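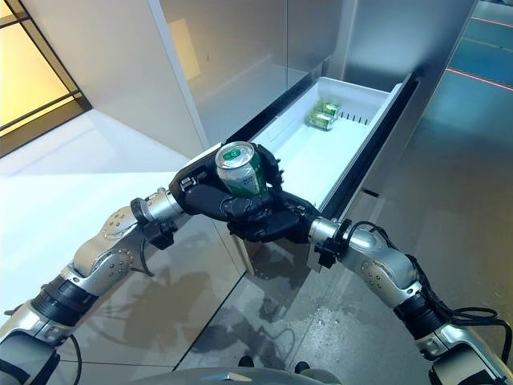
## The drink drawer is back!

I have wanted a proper drink drawer since I was 11, when my aunt Yamila Valdebenito had one in her garage and let us kids pick our own soda after swimming. Ours had slowly become the place where half-used salsa went to be forgotten, so one evening in December I pulled everything out and started over.

I love this drawer so much now. It's a white bin with smooth walls and a flat floor, so a sponge gets right across it without catching on anything (the crisper at our old place on Figueroa had ridges, and onion skins lived in them forever). I took out the sticky stuff with warm water and a little baking soda, dried it with an old T-shirt, and that was the whole job. Maybe 20 minutes, with a break to eat the last of the olives.

Then the fun part: cans! The green and silver ones got picked, because green is my favorite and I make the rules. I lay mine on their sides, stacked close together. Tadeo Lucero, my roommate and a very stubborn man, says they should stand up so you can see the pull tabs. We tried it his way for a week and every time somebody opened the drawer, the cans tipped over and knocked together like bowling pins. Lying down it is, Tadeo!

A few other things I've settled on:

- Pull the drawer all the way out when you're loading. I used to poke cans in through a gap and it was miserable.
- Fill from the back, and put the new ones behind the old ones.
- Keep the spares in the pantry. We bought a case at Grosoretti for the holidays and I was very tempted to cram them all in, but a stuffed drawer sticks.
- No salsa. I mean it.

I'm already eyeing the shelf above it, where the mustards are (we have so many mustards), and after that the freezer, which I'm a little scared of. If you've found a good way to keep frozen peas from escaping their bag, please tell me in the comments!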